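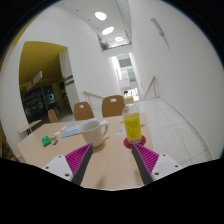
Progress Report No. 5

**Joslow Reading Rooms - report to the Ledside Fund**
Wed 17 November
Prepared by Ilona Dobos

We are now past the halfway point of the grant, and I'm very happy to say the reading rooms feel like a going concern! The Dedgate room opened on schedule and has kept its full hours every week. Vida Street opened later than planned (the heating inspection had to be done twice) but it has caught up quickly, and the evening sessions there are already the busiest we run.

## What the money has paid for

- 200 books in large print, all cataloged and on the shelves
- 12 reading lamps, split evenly between the two rooms
- Shelving at Vida Street, including the low run under the windows
- Training for the session leaders, led by Zamfira Hodoroagă

The lamps came in under budget. We'd like to move what is left to the audiobook line, as discussed on the phone, and the revised budget sheet is attached for your approval.

## How the sessions are going

Read-aloud afternoons are the part I could talk about all day. We started with short stories, thinking people would want something they could finish in one sitting, and by the third week the Dedgate group had voted for a long family saga and wouldn't hear of anything else. They are seven chapters in. Two members who came only to listen have begun taking turns at reading, and one of them now does all the voices - the grandmother is a particular success.

Zamfira's training days covered pacing, choosing a stopping point, and what to do when a passage upsets someone. The leaders asked for a follow-up on poetry, so we have added one at no extra cost to the grant.

The letter-writing table at Vida Street has been slower. Some evenings it has had no takers at all. We are going to try it on Saturday mornings, when more families come through, and will report on that next time.

## Still to do

The large print order has one box outstanding, mostly mysteries, and the supplier has promised it before the end of the month. The outside sign at Vida Street is waiting on the landlord's signature. We also need a second key holder for Dedgate so that Ilona isn't opening up five days a week.

## Requests

Please confirm the transfer to the audiobook line, and let us know which afternoon would suit you for a visit. The saga group would love an audience.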